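Pesandale Export Support Records: read me first

Hello, and thank you for taking an interest in these files. They hold what we have been able to gather on the export support paid to small manufacturers in and near Pesandale, mostly makers of household goods, leatherwork and light engineering parts. I have tried to write down everything I wish I had known when I started, so please forgive the length.

Last updated April 10, 2023

What is in the folder

There are 3 tables. The first, firms, has one row for each of the 547 businesses that applied for support. The second, claims, has over 4000 rows, one for every claim a business made, whether or not it was paid. The third, rates, gives the rate of support for each class of goods and the dates it ran from and to. You can join the first two on firm_id, and the last two on goods_class together with the claim date.

Where it came from

Most of the claims were typed up from printed bulletins kept in the Tekura reading room. The later ones reached us as spreadsheets from the Pelletier trade office, and they are a good deal tidier, though they use a slightly different list of goods classes. I have matched the two lists by hand and kept the original wording in a column called class_as_printed, so you can disagree with me if you like (and one or two people already have!).

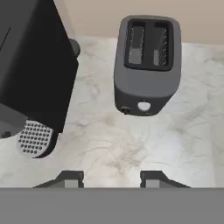
The class that gave me the most bother was small electrical goods. In the older bulletins it sits under general engineering, and then one February it becomes a class of its own with a higher rate. Claims already in the post at that point were sometimes paid at the old rate and sometimes at the new one. I have left the amounts exactly as printed and put a y in rate_unclear wherever I couldn't tell which had been used.

Things to watch for

Amounts are in the money of the day and have not been adjusted for rising prices. An empty cell in amount_paid means the bulletin gave no figure, and a zero means the claim was turned down. Please don't fill one in with the other. For 40 of the firms we have a name and a town but no goods class at all. Erow appears both as a town and as the name of a tannery, so do check the column heading before you search for it.

Using the files

You are welcome to use them for teaching, research or plain curiosity. If you publish something, a mention of the Pesandale Export Support Records would be lovely. Please don't use them to judge how any one firm is doing today, as many have merged, moved or changed hands.

Corrections

Send them to Palesa Xaba, with the claim_id and, if you have it, the page of the bulletin. Scans of missing pages are very welcome too, even crooked ones.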